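Oltlow Workshop, Tableware and Surfaces
Notebook entry, July, begun 9:40 a.m.
Entered by Divya Ramasamy

Purpose of the session: to settle the order in which the shared tableware is wiped down and put back, and to decide whether the present set can remain in use until the autumn order. The earlier procedure was written for the old glass tumblers and no longer suits what is kept on the tables.

Pieces under review are the large blue-purple bowl, the coral plate, the tall pink container and the pale pink mug. The bowl and plate are treated as a pair for this entry. The plate is broad and shallow, and the bowl stands on it with room to spare on both sides, so crumbs and drips from the bowl end up on the plate and not on the mat. That arrangement was proposed by Javiera Aravena in the spring and has been kept.

Cloths: the dark gray-green ones are reserved for tableware. Those for the tabletops are stored separately and are not to be exchanged, even when the tableware pile runs low. The supply at the start of the month stood at 88 cloths, against 100 at the last stock check. The missing ones have not been traced. Laundry has been asked to look.

Order of work as agreed this morning: bowl first, inside and then rim; plate second, after the bowl has been lifted off; tall container last. The cloth is folded in half before it goes inside the container and is not reused on the bowl afterward.
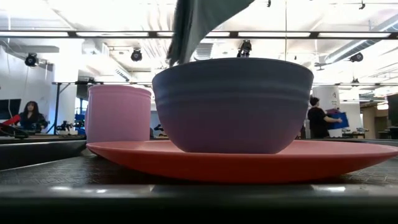 Macarena Barrientos would prefer that the plate be done first. Her note in the margin reads: a bowl set back on a plate that still has crumbs on it will need its base wiped again, and we are then doing the same job twice. She also asks that the two ridges on the outside of the bowl be named in the procedure, as residue collects there and a quick pass with the cloth goes straight over it.

Both points are accepted. The revised order is: lift the bowl off, wipe the plate, wipe the bowl including the ridges and base, return the bowl to the plate, then the tall container. The sheet posted by the sink will be replaced once Chukwuemeka Sani has approved the wording.

Detergent: we remain with Grova, diluted as before. A bottle of Stastent was left for trial and has been opened. It left a faint film on a spare plate after air drying, which came off with plain water. I do not consider this sufficient reason to reject it, but it should not be used on the set until the trial has been repeated at half strength. Janelle Navarro has the measuring cup.

Table mats: the black textured mats hold fine crumbs in the weave and should be shaken out before they are wiped. Wiping first pushes the crumbs in. A soft brush was tried on one mat and worked well enough to justify buying 2 more.

Mugs are a separate matter. They are used more often than anything else in the set, and the handle is the part most often missed. The cloth should be drawn through the loop once in each direction, then run along the rim. Mugs are not to be stacked inside the bowl, where they mark the finish, and they should not be left on the bare wooden surfaces while damp.

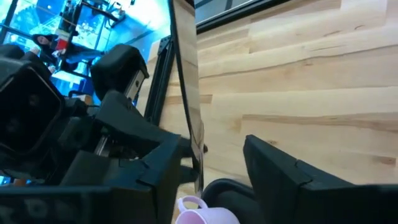 For the wood itself, a barely damp cloth along the grain is enough. No detergent is needed in ordinary use. The knots feel slightly rough to the hand and snag lint, and they may be gone over with a dry cloth at the end of the day. Oiling is postponed until the supplier, Cui, confirms which finish was applied to the boards.

Open items:
Corrected sheet for the sink — Sani to approve.
Second Stastent trial, half strength — Navarro.
Brushes to be added to order 224.
Missing cloths — laundry to reply.
Reply from Cui on the finish.

Session closed 11:15 a.m. Tableware stays in service under the revised order.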